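## 4. Preparing the Bin Cell

Revised September 23, 2024. Maintained by Róisín Breathnach for the Vaher student robotics club.

Complete Section 3 (controller start-up) before continuing. Two members must be present whenever the arm is powered.

1. Set the bins on the wooden work surface, with the long side of the front bin parallel to the rear bin.
2. Fit the clamps on the left side. Tighten by hand only.
3. Push the front bin at each corner. If it moves, release the clamps and repeat step 2.
4. Place the test objects on the bin floor. Mixed shapes are allowed. No object may weigh more than 193 g.
5. Select the Kusolano profile and set the speed override to 8 percent.
6. Jog the gripper into the bin and stop with the fingers above the floor. Check the hoses for slack.

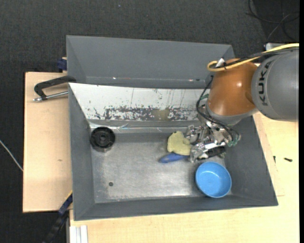 *Figure 4-1. Gripper lowered into the front bin, with the yellow cable looped over the arm.*

7. Rotate the wrist through the full range used in the task. Cables and hoses must not pull tight or touch the bin wall.
8. Run one pick cycle at low speed. Keep a hand on the stop button.
9. If the cycle completes without a fault, raise the override to 30 percent. Higher settings require approval from Diarmuid Mac Carthaigh.

**CAUTION:** Do not reach into either bin while the drives are enabled. Press the stop button first, then wait for the drive lamp to go out.

**Note:** Clear screws and tools from the work surface before step 8.

**Note:** The log file holds 2000 entries and then overwrites the oldest. Export it at the end of each session (see Section 6.2).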